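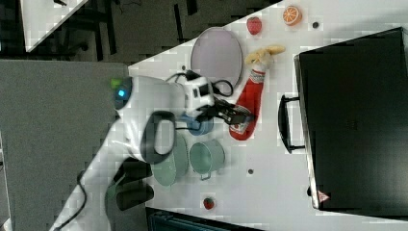 How to Write Bench Rules for a Tabletop Robot Arm That People Will Follow

Posted Sunday, May 4, 2025

Most safety sheets I get asked to look at were written to be filed. They say things like "operate with care" and "be aware of moving parts," and then everyone signs at the bottom. I have yet to meet a person who read "be aware of moving parts" and changed what they did with their hands.

So this page is about writing the other kind. It's meant for small setups: one arm, one table, a gripper, a pile of objects to pick up and put down. If you run a welding cell, you need a different page and probably a lawyer.

Before you start: "collaborative" is not a rule

Sales pages love this word. An arm with force limits can still pinch a finger between the gripper and the table, and it has no idea whether it's holding a sponge or a paring knife. The risk depends on the arm, the gripper, the object and the job together. Swap one of them and your old assessment is out of date. I'd be suspicious of any sheet that names the arm and leaves out the gripper.

Step 1. Draw the reach, then mark it

Move the arm slowly to its farthest points in every direction it's allowed to go. Put tape on the table and on the floor if it can reach past the edge. Then set the software limits inside the tape and test them at low speed. People skip the test. At Cundon, a training shop I helped for a while, the tape and the software limits had been set by different people, and they disagreed along one whole side of the table. Both had been signed off.

Step 2. Write down what's allowed on the table

Keep a list of approved objects. Toy food and light pots are a sensible place to begin, and a plastic fruit that gets crushed costs you very little. Anything sharp, glass or full of liquid gets its own line and its own decision.

Large fixed items count too. If a big box or an appliance stands on the table, it takes away space the arm might need and creates a place where a hand can be trapped. Enter it as an obstacle, with its door or handle in whatever position it takes up the most room.

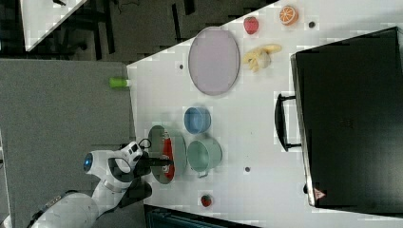

Small things near an edge deserve a rule as well. Something will roll off sooner or later, and the natural reaction is to reach for it while the arm is live. Ours says: let it fall, stop the arm, then pick it up. Dull, but it's the rule I see broken most.

Step 3. Decide what "stopped" means

A paused program is not a stopped robot. Neither is an arm that happens to be holding still while it waits for its next command. And don't trust a status light until you've looked up what each color means on your model – I've heard the same color explained to me three ways in one room.

Pick one state in which hands may enter the taped area, and write down how to get there and how to check it. For resetting objects by hand, we use a protective stop that needs a deliberate restart. For changing a gripper or touching the wiring, power comes off.

Also find out what the gripper does when it loses power. Some hold, some let go. Test it with something soft.

Step 4. Check the cables

Look at any loop near the wrist through the full range of motion. It should never pull tight, and it should never be able to hook a pot handle. Do this again after every gripper change.

Step 5. Give every rule a test

The Studis template that gets passed around has some decent headings, but half the lines can't be checked by anyone. The Pelletier version is longer and worse. Go through your draft and ask how you'd catch someone breaking each line. If you can't say, rewrite it or cut it. My first Bruna sheet was 523 words. After this step it was 411, and I still think two of the lines are there to make me feel better.

Step 6. Set a review date

We review every August, plus any time the arm, gripper, object list or layout changes. Write the date on the sheet itself. If the date has passed, the arm stays off until somebody has gone through the sheet again at the table, with the tape measure out.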